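Duletti Handling Set: recording rules and good practice

This card goes with the Duletti set of hand-held gripper recordings. It covers how episodes are recorded, checked and named. The set holds 2548 episodes, split into 152 tasks. Files are grouped by site, then by task.

Recording rules

Bring the open gripper to the object before closing. For thin or delicate items such as wire-framed glasses, close slowly and stop at first contact. Keep both fiducial tags clear of sleeves and cables. If a tag is covered at the start, stop and record again — do not trim the episode later.

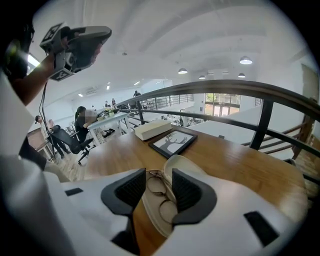

Jasholm, April

Work areas may be shared with other people. Faces must be blurred before an episode leaves the site, including small figures in the background. Screens and name badges follow the same rule.

Leave ordinary items on the table where they are. Move them only if they block the reach, and note the change in the episode log.

Checks

Each episode is reviewed once at the site and once at Loditz. Episodes that fail either review go to the rejected folder with a short reason code. Version 2 has 118 rejected episodes, kept out of the total given in this card.

Naming

site_task_number, all lowercase. Numbers start at 1000 for each site and are never reused.

Maintained by Sumampouw. Report errors with the episode name and the version.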